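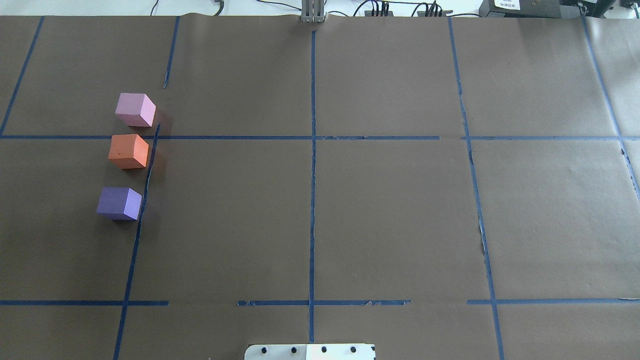
Figure 3. Work surface used for the cost comparison: brown paper, painter's tape and three foam cubes.

4.2 Consumables and the work surface

Most equipment plans we reviewed put nearly all of their detail into the arm and the gripper. The surface the robot works on was usually left out or folded into a line called "miscellaneous." We kept it as a separate line in the Peldale budget. The amounts are small, but the line is charged again and again over the life of a bench, and the arm is bought once.

The surface in Figure 3 is paper with a grid of blue tape. We priced two other options before settling on it. The first was a printed mat from Worix, quoted at $900 for one bench, with a delivery time of 6 weeks. The second was a painted board made in our own shop, which was cheaper but could not be changed once the grid was set. Paper and tape for one bench came to $45, and a new sheet can be laid in a morning by one person.

The cheap option has costs of its own. Tape wears. On the sheet in Figure 3 the lower horizontal line has gaps in it, and the long strip on the right has ragged edges. The lines are also not square to each other, so the cells differ in shape. For a sorting task in which the target is "left of the line" or "above the line," we judged this acceptable. For a task scored by distance in millimeters we would have bought the mat.

We therefore budgeted for replacement by schedule. Each bench gets a new sheet after 100 sessions, or sooner if the operator asks for one. Foam cubes are on the same order form, in mixed colors. Cameras, cables and power supplies are listed under fixed equipment and are covered in Section 4.4.

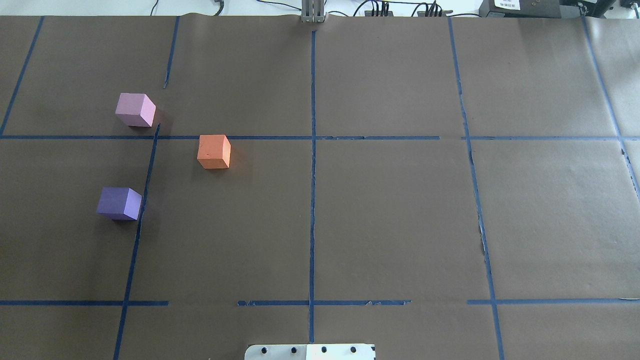

Tetsuya Fukuda

4.3 Placement tasks and what they ask of the equipment

The choice of task should come before the choice of gripper. In our planning meetings the order was often reversed: a vendor's demonstration was seen first, and a task was then written to suit it. The Ivix gripper was nearly bought this way in June. Its listed strength was well above anything a foam cube needs, and the extra money would have done more good as a second set of spare fingers for the Sabatier unit.

The cube task is modest. The objects are light and soft, and the cells are large compared with the cubes. What changes from one layout to the next is where each cube sits in relation to the tape. In the layout shown with this section, the orange cube is between the slanted line and the central line, while the purple one is right up against the slanted line and partly over it. A cube on a line has to be given to one cell or the other by a rule, and the rule has to be written before data are collected. We count a cube as belonging to the cell that holds the larger part of its base.

This has a direct effect on the camera budget. A wide view of the whole sheet is enough to tell which cell a cube is in when it stands clear of the tape. For cubes on the tape, our reviewers asked for a closer view, and we added one fixed side camera per bench. Haruto Amano argued for wider tape margins and no second camera. His version was cheaper, and we give both totals in Table 5 so that readers with a tighter budget can compare them.

Operator time was the largest item we had left out of the first draft. Resetting the cubes by hand is quick, but it must be done between every trial, and it is now charged to the project as staff hours.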